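Skallport introduces Fumach surface-mount bracket for panel furniture and workshop storage

Rivavora, 8 April 2018 — Skallport today announced the Fumach bracket, a surface-mount fitting for joining shelves, dividers and light worktops to flat panels. The bracket replaces the company's earlier two-piece angle fitting and is available to trade customers from stock.

The Fumach is supplied as a single molded part in dark charcoal gray. Loads are carried through a ribbed body into rounded mounting ears, each of which takes one screw. A metal ring at the screw position spreads clamping pressure and limits wear when the bracket is removed and refitted. The ring also gives the installer a visible reference for centering the driver.

Skallport rates the bracket at 13 kg per piece in a static vertical load, when fixed to panel material of adequate thickness with the screws supplied. Test pieces were loaded and unloaded for 2,000 cycles at the rated figure. Measurements were taken at the ear and at the outer end of the body. No cracking was recorded at the screw seats. 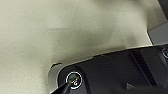 Dark gray bracket with rounded mounting ear and ringed screw, against a speckled beige surface.

"Most returns on the old fitting came from the screw seat," said Tarek Sabbagh, product engineer at Skallport. "Installers overtightened, the plastic crept, and the joint went slack. The ring takes that load now. We kept the rest of the geometry as plain as the tooling allowed."

The upper edge of the body is left free of fixings so that the bracket can be set close to a shelf underside. Recesses between the ribs reduce material in areas of low stress. The bracket can be mounted on painted, powder-coated or laminated panels. On textured finishes, Skallport recommends wiping the contact area before assembly and checking screw torque again after the first week of use.

The first installation was carried out for Simard, a supplier of storage units to repair shops and school workshops. Simard fitted 723 brackets across its standard cabinet range and has specified the part for all new units.

"Our fitters work with the cabinet on its back, often in poor light," said Ghassan Haddadin, production manager at Simard. "They need to find the screw quickly and know when it is seated. Assembly time per cabinet is down, and we have dropped one hand tool from the kit."

The Fumach is sold in boxes of 100, with screws included. An installation sheet listing panel thickness, pilot hole diameter and torque values is packed in every box. The earlier angle fitting will remain available as a spare part until October. The hole spacing of the two products is different — existing pilot holes should not be reused.

A light gray version is in preparation. Samples and dimensional drawings can be requested from the Skallport trade desk in Rivavora.

Press contact: Skallport, Trade and Technical Information, Rivavora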